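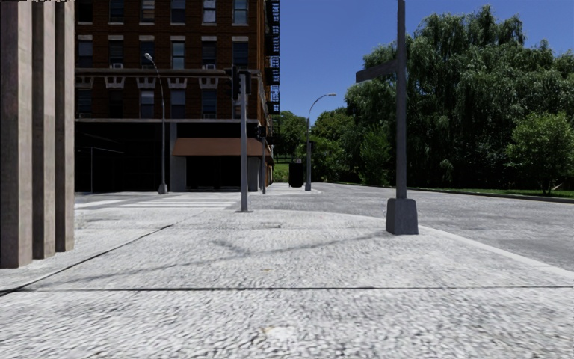

Dayana Villanueva wants to know why anyone would spend an afternoon tuning a costmap for a delivery robot that doesn't exist, in a town that doesn't either. She asked this in the comments under the last part, and she has a point. My answer is that the simulated robot can be reset with one key, and the real one has to be fetched in a van.

So, part three: getting the Fovden planner to drive along a pavement in the simulator without sulking. You should already have the street map loaded and the robot answering to keyboard control. If it spins on the spot when you press forward, your wheel joints are swapped. Go back to part two, where I did the same thing and wrote it up at length.

## 1. Start the stack in the right order

Open three terminals. Start the simulator in the first, the Flamik localiser in the second and Fovden in the third. Wait for Flamik to print `pose ok` before starting Fovden. If you don't, the planner assumes the robot is at the map origin and plans a very confident route from there.

```
sim run --map corner --seed 1746
flamik start --config street.yaml
fovden start --config street.yaml
```

Keep the seed. With a fixed seed the sensor noise is the same each run, and you can tell whether it was your change that made things better or just luck. I learnt this after a week of congratulating myself.

## 2. Set the inflation radius

Inflation is the padding the planner puts round every obstacle. The default in Fovden suits a warehouse with wide aisles. On a pavement with street furniture it closes gaps that the robot would fit through, and you get `no valid path` with a clear way ahead. 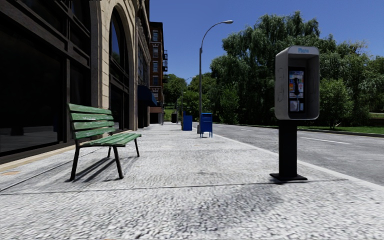

*Bench on one side, payphone on the other, and a pavement to plan down between them.*

In `street.yaml`, under `local_costmap`:

```
inflation_radius_cm: 40
cost_falloff: steep
obstacle_min_height_cm: 5
```

Bring the radius down in small steps and run the same route after each one. When the robot starts brushing things, go back a step. Don't touch `cost_falloff` at the same time, however tempting it looks sitting there on the next line.

Slatted things deserve a separate check. A flat laser scan may pass between slats or catch only the legs, and the planner will then offer to drive under the seat. Turn on the depth layer (`use_depth: true`) and look at the costmap again. The bench should be one solid lump. If it's four dots, the depth layer isn't being read, and the usual culprit is a topic name with a missing slash.

## 3. Mark the kerb

The kerb is a drop, and lasers are hopeless at drops. Draw a keep-out line along it in the map editor and save it as `kerb.zone`. Yes, by hand. Poduval has a plug-in that claims to find kerbs for you. It found me a very nice one down the middle of the road.

## 4. Tell it what to do when the way is blocked
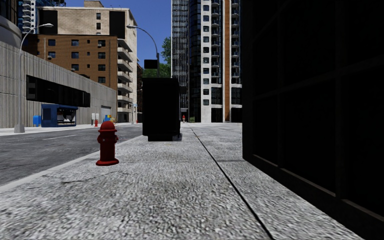
*Hydrant by the kerb, something big and black in the middle. A fair test for the recovery settings.*

By default Fovden stops, backs up, turns round and tries again until the battery goes. Give it a limit:

```
recovery:
 wait_ms: 600
 max_retries: 2
 then: replan_global
```

Then set a goal on the far side of the obstacle and watch the path in the viewer. It should bend to one side and stay there. If it flickers from left to right, both routes cost nearly the same and the planner can't choose. Raise `path_stickiness` until it commits. Mine is at 50, which the Horedstead forum considers vulgar.

Save the config under a new name before you start part four, as we'll be breaking this one.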